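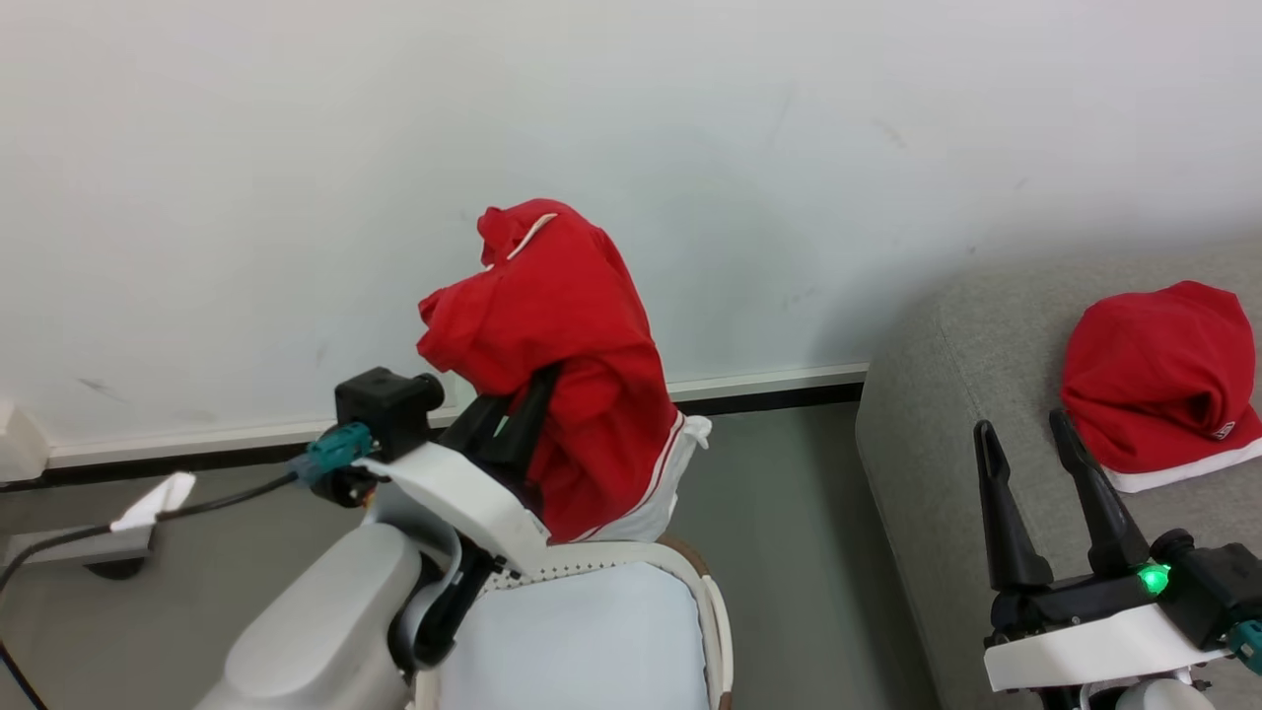 Notebook, September, shared workshop, evening session

Left arm, soft goods again. Two Santa-type hats from the Drukis box, both red with white trim. Aim for tonight was to sort out the grip threshold on cloth and get a usable wrist view of the sofa edge. Started 18.40.

Supply checked first. Rail steady with both arms powered and grippers cycling. Last month's brown-out on the right side did not recur after the crimp was redone, so I am closing that item. Angus Whitcombe wants the old crimp kept for the fault tin. It is in there, in a bag with his initials on.

Grip threshold. The controller stops closing when motor current passes a limit. For the plastic blocks we had 176 in the config (raw units, not milliamps – see the note inside the Malero folder before anyone converts it again). On cloth that is too high. The fingers meet through the fabric, current climbs and the motor hums until the timeout. Dropped to 92. Closes, stops, no hum. Tried 43 for completeness and the gripper gave up on finger friction alone, before touching anything. Left at 92 for both arms.

Timeout stays at 1000 ms. It could probably be shorter now but I would sooner change one thing per evening.

Grasp point. Taking the hat by the trim is more predictable than taking it by the body. The body folds over the fingers and the wrist camera then sees mostly red, which upsets the exposure. The trim bunches but stays put. The label is a nuisance either way. If it lands between the fingertips the gap reads wide and the software reports something rigid. I have added a line to the script that ignores gap width when the object class is cloth. Crude, will do for now.

Cable on the left wrist. Still has too much free length between the camera plug and the first clip. With the wrist rotated to the end of its travel the slack swings across the head view. Needs another clip on the forearm, printed in the flexible stuff. Clarkovska bracket drawing, revision C, has the hole spacing. Do not use revision B, the holes are mirrored.

Wrist camera. Exposure was hunting every time the arm moved from the sofa to open wall. Fixed gain and shutter by hand with the gripper open and the wall filling most of the picture, then moved across to the upholstery and checked that the weave still showed.

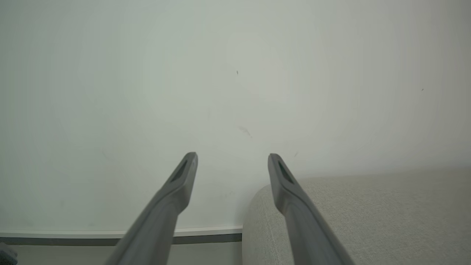
Weave is visible at the fixed setting, so the feature tracker has something to hold on to over the fabric. Over bare wall it has next to nothing – a few specks and the line of the skirting board – and the position estimate wanders as soon as the skirting leaves the view. Options: put printed markers on the wall, or plan the path so that the sofa or skirting is always in view. I prefer the second. Angelovski's planner takes a keep-in-view box and we have never used it.

Finger overlap in the wrist image is the same as in the old mask, near enough. Have not regenerated it. The slots near the tips show dark and the detector has picked them up as objects before, so the mask should be grown by a few pixels there.

To do:
Forearm clip, left, then the same on the right if it fits.
Grow the finger mask around the slots.
Read up on keep-in-view in the planner.
Commit the config with 92 and a comment explaining the units.
Ask Angus whether the timeout is also used by the homing routine. If it is, leave it alone.

Powered down 21.15, arms parked, e-stop in.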